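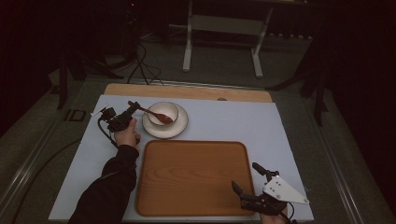 Sfeir 2
Demonstration editor for hand-held gripper recordings
From Praritz

Overview | What's included | Requirements | Licensing | Release notes

I wrote the first Sfeir for myself. I had a drive full of two-handed kitchen demos (spoons, trays, bowls, cups, so many cups) and I was cutting them up with a video editor and a spreadsheet, and then a script that tried to make the two agree. It was awful! You'd trim a second off the head camera and the left gripper would drift out of step with everything, and you wouldn't find out until a training run came back weird.

So Sfeir does the boring part. You point it at a folder of takes, it lines up every camera with the gripper widths and the pose tracks, and you get one timeline to scrub through. Cut once and everything gets cut together. That's the whole idea, and version 2 is that same idea with a lot fewer rough corners.

Lining things up

Sfeir takes up to five camera streams per take. Most people I hear from use a head view plus one camera on each gripper, and that's the layout it opens with. It reads hardware timestamps if your recorder writes them. If it doesn't, there's a matching mode that looks for the moments when both grippers open and close and slides the tracks until they agree. It's pretty good, but please look at the result before you trust it. There's a little strip under the timeline that goes orange wherever the match is shaky.

Marking phases

This is the bit I'm proudest of. Sfeir suggests where a demo breaks into reach, grasp, move, place and release, going by jaw width and how fast each hand is traveling. You drag the marks where you want them, and left and right hands get their own rows (a must if one hand is holding still while the other does the work). Name the phases anything you like. If you have a skinny object like a spoon handle, turn on the thin grasp setting, or the closing jaw can look like it never caught anything.

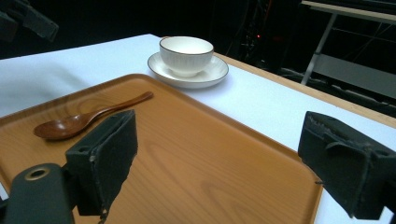

Masks got a full rewrite too. Your own gripper fingers are going to block part of the view in nearly every shot from a gripper camera, and the old tracker used to lose an object the second a pad slid over it. The new one keeps hold of the object id through the gap and marks those stretches as covered, so you can keep them, drop them or weight them down at export. Shiny stuff is still the hard case. A glossy surface with a highlight moving across it can pull the mask edge around, and I'd rather tell you that now than have you write to me about it later. Use the brush, it's quick.

You can also grade takes as you go. I use keep, maybe and bin, on the 1, 2 and 3 keys, and I can get through around 200 takes in a sitting without my wrist complaining.
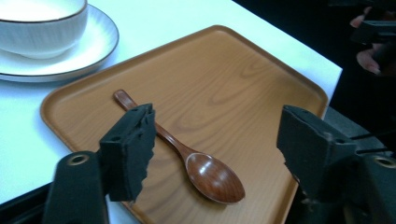
Wooden spoon and tray between the finger pads, gripper camera view.

What's included

Sfeir 2 editor
Cumetitz exporter (writes training-ready episodes, with phases and masks kept as separate tracks)
Command line version for batch jobs
Starter templates for one-handed and two-handed tasks
Importer for old Arnell projects

About that last one: if you're coming from Arnell, your phase labels and grades come across fine. Masks don't. The two programs stored them so differently that I gave up after a very long week, sorry. Keep your Arnell folder until you've checked the import.

Requirements

Linux or Windows, 64-bit. A graphics card helps a lot with masks and doesn't matter much for anything else. Projects can hold up to 2,000 takes. You can go over, but the thumbnail browser gets sluggish and I'd split them by task instead. Nothing gets uploaded anywhere, and your original recordings are never changed.

Licensing

Single seat, or a lab pack of 5 seats that you can move between machines whenever you like. Both come with the exporter and the command line version. If you own version 1, the upgrade is free, just sign in with the same email.

Release notes, May 2023

New mask tracker with covered stretches
Separate phase rows for each hand
Thin grasp setting
Export no longer stalls if a camera stops before the others
Fixed the bug where undo forgot your grades
Known issue: the timeline jumps to zero if you rename a camera during playback. Pause first. Fix is on the way.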